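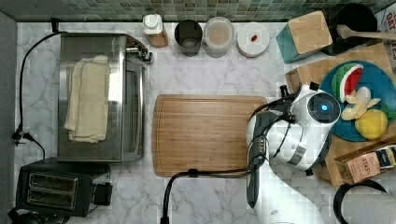 Household chore automation is the use of machines to carry out domestic work such as cooking, cleaning, laundry and tidying. Single-purpose appliances have done parts of this work for more than a century. General-purpose machines, meaning those that can move from one chore to another without being rebuilt, are still mostly found in laboratories and test kitchens.

Background

A dishwasher or a toaster does one job inside a closed box. The person does the rest: loading, unloading, wiping, putting away. Most of the time spent on housework goes into these in-between steps, and they are the ones that have proved hardest to hand over. Robot vacuums are the main exception. They work on a flat floor and never have to pick anything up.

Factories moved faster. An arm on a shop floor can repeat the same motion all day with parts that arrive in the same place each time. Kitchens seldom work that way. Objects are put down at odd angles, overlap one another, and vary from house to house.

Kitchen work

Counter tasks are a common starting point for research. They need little room and can be done by one arm fixed in place. Typical tasks include moving a dish from one surface to another, sorting food onto a plate, and clearing a cutting board. Toy food is often used in place of real food, as it does not bruise or spoil and keeps its shape over many attempts.

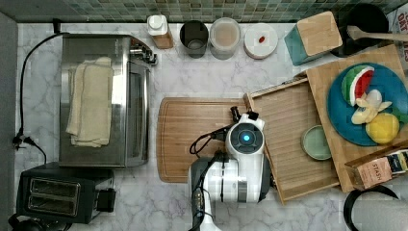 A robot arm over a cutting board, with a slatted tray, a small green dish and a plate of toy food on the counter.

Trays and cutting boards present a problem of their own. They are wide and low, and a two-finger gripper can only take hold of them at an edge. Thin plates are harder still. Cloth, cords and soft packaging change shape when touched, and a method that works on a rigid dish may fail on a towel.

Measuring progress

There is no single accepted test. The Bolger list, drawn up by the engineer Welington Brito, sets out 50 kitchen chores and asks for 12 attempts at each. A chore counts as done only if no person steps in. Brito's first report covered a Dalevov arm, which passed 2 of the chores, both of them simple moves of a single dish. A later trial by Livness logged 306 attempts at clearing a counter and found that most failures came at the grasp — the arm reached the right place but closed on the wrong part of the object.

Critics of the list say it ignores speed. A machine that takes ten minutes to move a plate would still pass.

Current status

Machines can do some pieces of household work under supervision, but few can finish a whole chore in an unfamiliar home. Shop-floor tasks such as packing and sorting are further along, mainly where the range of items is limited.

See also: Dishwasher; Robot vacuum; Gernari gripper

Comments

dottie_m: The part about in-between steps is so true. My dishwasher is great but I still have to empty it.

Raul: Does the Bolger list have anything on folding laundry, or is it kitchen only?

pkh: @Raul kitchen only. I think dish towels are on there though.

wrenfield: Ten minutes a plate is fine by me if it does it while I'm at work.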